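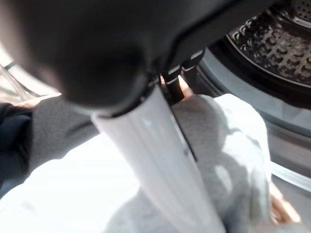

Laundry robots do better when they are allowed to dither

Home News Labs People Events Archive Contact

FLINTON, 2022-10-27 – Researchers at the Dereden Institute have found that a robot emptying a washing machine leaves fewer clothes behind if it has been taught by people who can't make up their minds.

The finding comes from a method called Worneline, which the group has been working on since May and which is described in a report released to the institute's partners. Its central idea will be familiar to anyone who has stood in front of a washer with one arm inside it, wondering whether that was the last sock. People pause. They pull something halfway out, stop, feel that it is tangled with something else, and change their grip. In most training data for robots those moments are treated as dead time and trimmed off before the learning begins, much as a wedding video leaves out the parking.

Worneline leaves them in. It also marks them, so that the software knows a pause when it meets one and is asked to learn two things from it: that a person stopped at this point, and what that person did next.

"We had spent a good deal of effort removing the part we needed," said Ottmar Böttcher, who leads the manipulation group. He said the trimming script had been considered one of the lab's better pieces of code and had been lent out to two other groups, both of which have now been written to.

The test was plain enough. Operators guided the robots through unloading a front-loading machine, moving clothes from the drum out through the door. The recordings were then used to train two versions of the same controller. One got the demonstrations in the usual form, with the idle stretches cut. The other got the same demonstrations whole, with the pauses marked. Nothing else was changed, down to the clothes.

Each version was then given 48 loads to unload on its own. The one trained on trimmed data declared itself finished with something still in the drum 14 times. The one trained on the full recordings did so 3 times, and in two of those cases the item was the same gray sock, which has since been given its own entry in the appendix.

The group is careful about what the figures mean. A load counted as failed if anything at all stayed behind, so a robot that missed one sock scored the same as a robot that missed a bedsheet. The report calls this "the household standard," and notes that it was adopted after a discussion in which several members of the lab revealed more about their home lives than the method section strictly required.

Slower, and not sorry

There is a cost. The version that learned to hesitate does, in fact, hesitate. It takes longer over each load than its rival, and an impatient observer could be forgiven for thinking it had crashed. Early on, an impatient observer did think so and pressed the stop button, and a few otherwise good trials had to be thrown out. The lab has since put a line on the status screen that reads CONSIDERING. Böttcher was against it. It stayed.

Marlene Weidemann, a doctoral student who designed the marking scheme, said the pauses fall into kinds, and that the kinds matter more than their length. Some come before a grasp, when the operator is picking what to go for. Others come after it, when the cloth has been gripped but hasn't yet moved, and the operator is finding out how much of the rest of the laundry is coming along with it. The second kind turned out to be the useful one. When Weidemann trained a controller with only the first kind kept, it did barely better than the trimmed version. With only the second, it got most of the benefit.

Her explanation is that a grip on fabric tells you very little until you pull, and the first small pull tells you a lot. A sleeve that gives easily is a sleeve. A sleeve that doesn't is a sleeve with opinions, or else it's wrapped around a pair of pants at the back of the drum. Human operators appear to know this without being told, and slow down at exactly that point. Take out the slowing down and the robot learns a single brisk motion, which works nicely on the top layer and then hauls a knot of clothing against the door gasket. 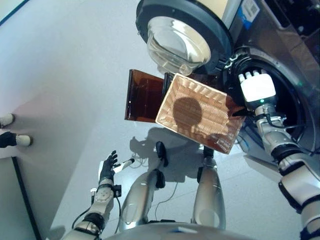
Marking pauses by hand is dull work, and a good part of the report is taken up with getting out of it. The group first tried the obvious thing, which was to call anything a pause if the arm stopped moving. That caught plenty of real ones. It also caught operators scratching their noses, talking to one another and, over one memorable stretch, waiting for somebody to find the key to the storage room. A controller trained on those labels picked up the habit of stopping for long, thoughtful intervals with nothing in its grip. Weidemann said it looked very wise and unloaded almost nothing.

The version that survived looks at what happens on either side of the stop. If the grip changes afterward, or the direction of the pull does, the pause is kept as a decision. If the arm simply goes on doing whatever it was doing, the pause is taken to be gossip and loses its mark, though the recording itself is left alone. Checked against Weidemann's own hand labels, the rule agreed with her most of the time. Where it didn't, she went back and looked again, and in several cases sided with the rule. She described this as a humbling afternoon.

The basket problem

Getting things out of the drum is only half of the chore. They also have to end up somewhere, and the report has a rather shorter section on that, with rather weaker results. Pauses over a basket seem to carry less information than pauses inside a washer. People hold a basket up to the door, or set it down, or shift it a little to one side, and they do these things for reasons that don't show up clearly in what they do next. Keeping the pauses did no harm here. It didn't do much good either.

Böttcher suspects that the basket is a matter of taste and that the drum isn't. There is more or less one way to free a shirt that is wound around a towel. There are as many ways to hold a basket as there are people who were raised by somebody with views on it. He would like to run the comparison again with a single operator doing all the basket work, and has one in mind, though the person in question hasn't yet been asked and may learn of it from this item.

The appliance maker Keogh, which supplies the lab with door and drum parts for the project, has asked whether the approach would carry over to dryers. The answer for the moment is that no one at Dereden has tried. Dry clothes tangle differently, cling to one another, and weigh a good deal less, so that the telling first pull tells you less. The group expects to start on it once the present recordings have been cleaned up, by which it now means something more modest than it used to.

Other labs that work from demonstrations may find the practical advice more welcome than the laundry. The report recommends keeping untrimmed originals of everything, even where there is no present use for them. Dereden had done so for this project only because the person in charge of the storage drive had never gotten to the bottom of a request to delete them. It recommends, too, that operators not be told to work smoothly. For years the lab's instruction sheet opened with the words "Avoid unnecessary stops," and the demonstrations recorded by those who took it seriously are among the least helpful in the collection. The most helpful came from a visiting student who had skipped the sheet.

The instruction has been struck from the new edition. What should go in its place is still being argued over. "Take your time" was tried with a fresh set of operators, who responded by taking a great deal of it, and the recordings from that session fill a drive of their own. The current draft says nothing about speed and a lot about socks.

Weidemann will present the marking scheme at the institute's open seminar in Flinton next month. The labeling rule and the list of garments are available to partner groups on request, and the sock is listed under S.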